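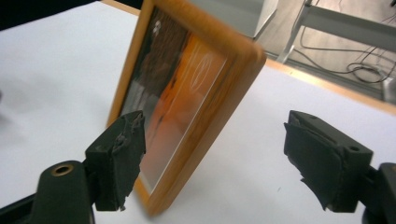
Keep the Town Records in the Town

07/08/2018

34 shares | 6 comments

The proposal to move the Flemthorpe town records to the Civside regional storage center deserves a slower hearing than it has received. The council is expected to vote after a single public session, and the papers for that session run to two pages. A collection that begins in 1769 warrants a longer discussion.

The case for the move is simple enough. The basement of the town hall is small, the shelving is old, and Civside offers controlled temperature and a trained staff. These are real advantages, and those of us who oppose the plan should say so plainly.

What the papers leave out is the matter of use. Residents come to the records room to settle boundary questions, to trace a grandparent, or to find out when a road was accepted by the town. Most of them arrive without an appointment and without knowing the name of the document they need. The Civside center is 22 miles away, has no bus service, and requires a written request before each visit. A retired couple on Flokach Road will not make that trip for one deed.

Scanning has been presented as the answer. The council's own estimate in May was that 3000 items could be scanned in the first year — a modest share of the whole, and one chosen by the center. The maps and bound tax books, which receive the heaviest use, are not on the list.

There is another course. The upper floor of the former Raju Building belongs to the town and stands a short walk from the library. It would need new wiring and a proper lock. The council should obtain a price for that work and publish it beside the Civside fee before any vote is taken.

Public records are kept for the public, and the distance people must travel to read them is part of how well they are kept. The vote should be postponed until the fall session.

Comments (6)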